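# Workshop tips: keeping the gripper software in step with the gripper

11 Mar 2020

These are for anyone using the hand-held grippers and the bench arm with Fetano, our recording and planning package. Most of them came out of jobs that went wrong. Hwa-young Do keeps the master copy, so send changes to her.

**Set zero with the pads on.** The opening width in Fetano is measured between pad faces. If you set zero with bare fingers and fit the pads afterwards, every width will be out by the thickness of two pads. Close the fingers gently until the pads meet, hold them there, and press Set Zero. Don't squeeze. Rubber gives, and you will store a zero that is too small.

**Do it again after any pad change.** A new pad is thicker than an old one. The planner doesn't know this and will go on using the old figure until you tell it.

**Use a plain surface for the camera check.** A bare bit of tabletop is fine. Open the fingers wide and look at the live view before loading anything. Both fingers should sit at matching angles on either side. If one stands taller than the other, the camera mount has slipped, and it is quicker to fix the mount than to correct for it in software.

**Look at the pads while you are there.** Ragged edges matter more to the software than you might expect. The finger tracker finds the inner edge of each pad, and a thread of torn material sticking out can be taken for the edge itself. The width reading then jumps about while the fingers are still.

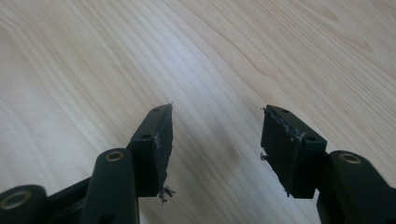
*Fingers open over bare wood. Both pads have rough edges, loose scraps and whitish residue along the seams.*

With pads in that sort of state, trim any hanging threads with nail scissors, cutting along the pad and never pulling. Pulling lifts the corner. If a corner is already peeling, change the pad.

**Clean off old glue before fitting a new pad.** A plastic scraper first, then a cloth with a little white spirit. Let it dry fully. Pale streaks along the seam show up strongly against black plastic, and the tracker likes a strong edge, wherever it happens to be.

**Redraw the finger mask.** The mask tells the object finder which part of the view to ignore. Ours was drawn for new pads, and anything hanging outside it gets reported as a small object on the table. Open the Mask tab, choose Grow, and go up by 2 steps. More than that and you start hiding things you want to pick up.

**Watch for wood grain.** Strong grain gives the object finder false lines, mostly in low light. Turn on the lamp before you turn down the sensitivity. A sheet of plain grey card also does the job.

**Keep the planner's minimum gap honest.** Jisari, the planning add-on, won't offer a grasp if it thinks the fingers can't clear the object. When it refuses something that plainly fits, check the zero first and the minimum gap second. Hyun-seo Joo lost most of an afternoon in December doing it the other way round.

**Name the recording after the pad set.** Put the set number at the front, for example 2086-mugs. When a batch looks odd later, you can sort by pad set and find out quickly whether the pads were to blame.

**Don't record past the warning.** Fetano counts closures and shows an amber bar at 790, which is where we set it. You can clear the bar and carry on, but look at the pads first. Reset the counter only when new ones go on.

**Save the settings file last.** Zero, then mask, then minimum gap, then save. Saving halfway through leaves the new zero paired with the old mask.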